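Ticket 200 – Metis gear kit, small gear won't seat
Status: open, waiting on supplier
Site: Grorkgate workshop

Reported: small spur gear sticks on its post partway down. Cludel's support page says this is "normal stiffness that eases with use". I have my doubts. We've had the kit since April and it hasn't eased at all.

Tried so far:
Wiped the bore and the post with a dry cloth. No change.
Turned the gear over and started from the other face. Same.
Put it on the spare post. Goes down a bit further, then sticks. So is it the gear or the post? Cludel say neither.
Light oil, as advised. Made a mess, gear still stuck.

Reply from supplier, 14:50: "Please check you have the correct gear." We have. It's the one that came in the bag marked 22, and the parts list agrees with the bag. Whether the parts list agrees with the gear is another matter – I'd like someone there to measure one from stock before we're sent a replacement out of the same box.

They also suggest the white disc is at fault. I can't see how, as the gear sticks with the disc taken off. The scuffs on it are only on the surface as far as I can tell.

Next: asked for the bore size in writing. Not closing this on "normal stiffness".

Attachment:

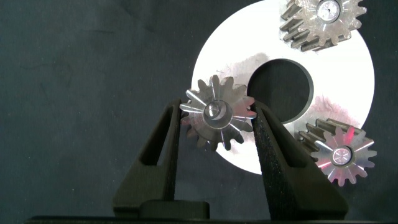 Small spur gear, with the white disc behind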